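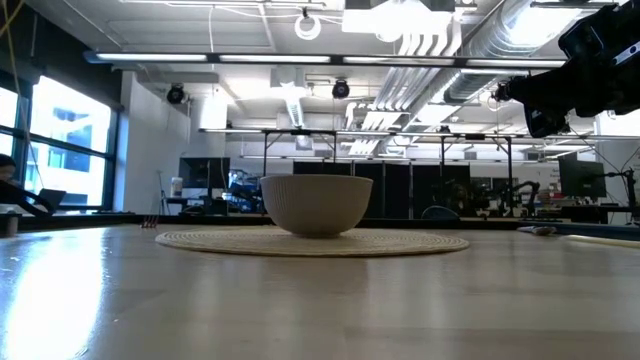 Salt and Resting Time in Simple Flatbread
Project report, Food Preparation module
Halina Szczepańska

1. Why I chose this subject

At home we make flatbread without yeast, and my grandmother always lets the dough rest before rolling. In the cookery book we use at college the dough is rolled immediately. I wanted to find out which way gives a softer bread, and if the amount of salt changes the result.

2. Method

I used plain white flour from the Follthorpe mill shop, warm water, sunflower oil and fine salt. The basic recipe came from Mrs Ouali, our kitchen tutor. I made the dough by hand and kneaded it for 7 minutes each time. One half was rolled at once and the other half rested under a damp cloth for 17 minutes. Then I repeated everything with double salt.

All breads were baked in a dry pan on the same ring. Thirteen classmates tasted them without knowing which was which, and wrote their marks on a paper form.

3. Results

The rested dough was much easier to roll and did not pull back. Seven tasters preferred the rested bread with normal salt. The others were divided between the remaining three, and two of them wrote that they could not feel any difference in softness -- only in taste. The double salt bread was called "good with soup" but too strong alone.

4. Problems

My first batch was spoiled, as the Bomix scale was set to ounces and I did not notice. I also think the pan became hotter towards the end, so the last breads had darker spots. Next time I would mix the order of baking.

5. What I learned

Resting is worth the time, mostly for the person who rolls. For the salt I would stay with the basic recipe. I would like to try the same test with the wholemeal flour from Plernness, which takes more water.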